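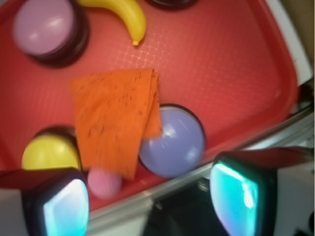
Arbeitsblatt 4 der Robotik-AG behandelt das Greifen von Stoff. Voraussetzung ist ein kalibrierter Arm aus Arbeitsblatt 3, die Achsgrenzen müssen in der Konfigurationsdatei eingetragen sein. Gearbeitet wird zunächst nur mit der Handkamera. In deren Bild sollen beide Finger mit den türkisfarbenen Innenflächen sichtbar sein, dazwischen der untere Rand des Tuchs. Liegt wie hier ein Ball zwischen den Fingern, ist die Position zum Absenken ungeeignet: Der Greifer fasst dann den Ball und nicht den Stoff. In diesem Fall erst anheben, seitlich versetzen, neu anfahren.

1. Tablett auslegen
Das Tablett liegt plan auf und darf beim Anstoßen nicht kippen. Buzzer mit der Kappe nach oben verteilen, Banane und Bälle dazulegen, das Tuch zuletzt. Das Tuch nicht glatt ziehen. Es soll Falten haben und darf einen Buzzer teilweise verdecken. Aufbau nicht mehr verändern, sobald die Aufzeichnung läuft.

2. Programm starten
Puneck öffnen, Profil "Lonia" laden, Geschwindigkeit auf 200 setzen. Der Standardwert 474 ist für Stoff zu hoch - die Falte rutscht beim Schließen weg. Danach die Ruheposition anfahren und warten, bis die Statuszeile "bereit" meldet.

3. Anfahren
Den Greifer senkrecht über die höchste Falte bringen. Die Kabelbündel dürfen dabei keine Objekte berühren. Wer unsicher ist, prüft den Abstand im Bild der festen Kamera, denn in der Handkamera ist die Höhe schlecht abzuschätzen.
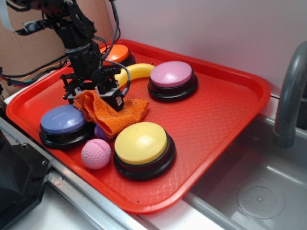
Abb. 2: Greifer am orangefarbenen Tuch, Ansicht der festen Kamera.

4. Schließen und Anheben
Die Finger in kleinen Schritten schließen. Der Sollwert für die Greifkraft beträgt 128, bei dickerem Stoff etwas mehr. Anschließend die Höhe langsam steigern und auf die Stromanzeige des Handgelenkservos achten. Steigt sie sprunghaft, hat der Greifer einen Buzzerrand miterfasst. Dann sofort öffnen.

Mansa Issahaku hat für die Gruppe Geren eine Variante geschrieben, bei der der Greifer vor dem Anheben leicht gedreht wird. Sie liegt im Ordner "Alhassan/Stoff" und kann alternativ verwendet werden. Im Protokoll angeben, welche Variante benutzt wurde.
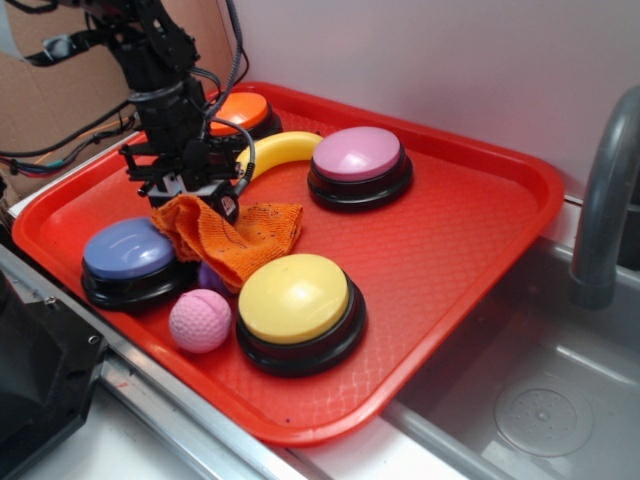 5. Ablegen und Protokoll
Das Tuch wird neben den Buzzern abgelegt, ohne einen davon auszulösen. Ein ausgelöster Buzzer gilt als Fehlversuch, auch wenn das Tuch richtig liegt. Pro Durchgang eintragen: Startlage des Tuchs, verdeckte Objekte, Greifkraft, Ergebnis. Die Aufzeichnungen werden unverändert hochgeladen. Fehlversuche bitte nicht löschen, der Datensatz umfasst derzeit etwa 2737 Durchgänge und wird im Oktober neu sortiert.

Fehlende Zugangsdaten vergibt Mariama Dogbe.

Stand: 24. Juni 2025

Diese Website verwendet Cookies. Mit der weiteren Nutzung stimmen Sie der Verwendung zu. Einstellungen Ablehnen Akzeptieren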